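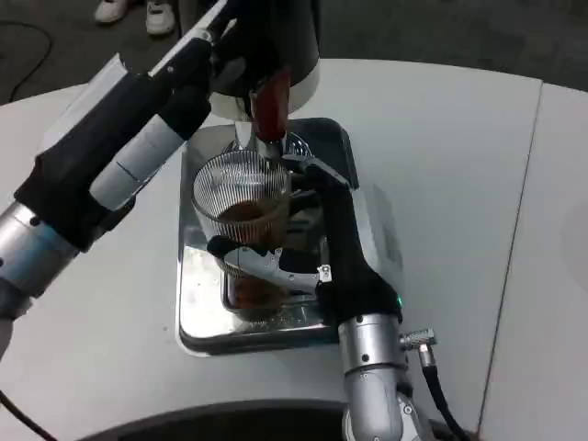 Public libraries should keep longer evening hours

The Perelville Public Library closes at six on most evenings. For residents who work a standard day and travel home afterward, those hours amount to a closed door. The Board of the Sugden Civic Association believes the city should extend them, and should do so before the new budget takes effect in May.

The cost is modest. Staying open until nine on 2 evenings a week would require 13 additional staff hours, shared between the main building and the Timberg branch. Against this, the city should weigh the 41 adults now waiting for a place in daytime English classes, many of whom have asked for an evening session.

Opponents argue that most library materials can be borrowed online. That is true of many books, but a household without a reliable connection gains little from it, and a quiet table cannot be downloaded. Students in shared apartments need somewhere to study – so do their parents.

Over 80 residents signed our letter to the city council. We ask members to approve a one-year trial and to publish the attendance figures when it ends.

January 19, 2024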